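Rorach arm and hand: set-up guide for the Pesine workshop
Section 4. First moves at the table

Read this before you trust the quick start card. The card says the arm is ready ten minutes after power-up. I have set it up in two sheds and one shared workshop and have yet to see that.

Before you start

1. Check the clamps under the table by hand. Tighten, wait, tighten again. The Lukeseck leaflet calls them self-locking. Treat them as ordinary clamps.

2. Set the speed limit to 50 in the Quaye panel. The default is 200, and I can't think of a home job that wants it.

3. Keep the stop button in your other hand, or give it to a second person who has nothing else to do.

CAUTION: The panel shows a green tick once the limit is saved. The tick only means the number was typed in. Run one slow move to check it.

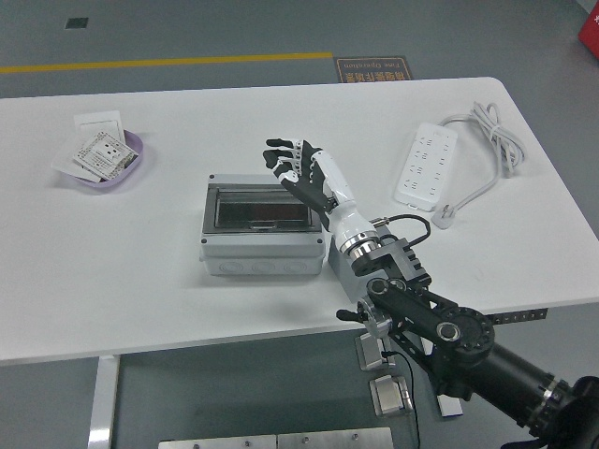
Choosing a first object matters more than the manual lets on. The sample program uses a foam cube, and any hand can pick up a foam cube. Use something with hard edges and an awkward shape. I like an electrical distribution box with a hinged see-through cover, empty and not wired to anything, because the latch at the front gives you a proper job to work towards. Put it in the centre of the table and bring the hand in from the right, above the back corner, with the fingers slightly curled. Leave the latch alone until step 7.

4. Jog the hand down in small steps. Stop when a sheet of paper will just slide between fingertip and lid.

5. Save that point as HOVER. Move away and come back 2 times. If the paper jams or the gap has grown, go back to step 1.

6. Close the fingers on the corner at the lowest grip setting. Do not lift.

NOTE: "Adaptive grip" is on by default. Wumpini Atinga tested it against plain fixed grip and could find no difference on hard plastic. I switch it off so there is one less thing to blame.

7. Only when step 5 passes, try the latch with one finger. Expect to miss.

CAUTION: Mains leads stay out of the arm's reach, sleeves included. Check the whole sweep at low speed, and watch the arm's own cable where it loops at the mount. It must not go tight at any point.

If HOVER drifts

Restart the arm and run step 5 again before you touch the calibration page. Ilham Mangundap recalibrated for a whole evening in October when the fault was a loose table leg. The calibration page reported success every time.

Section 5 covers lifting.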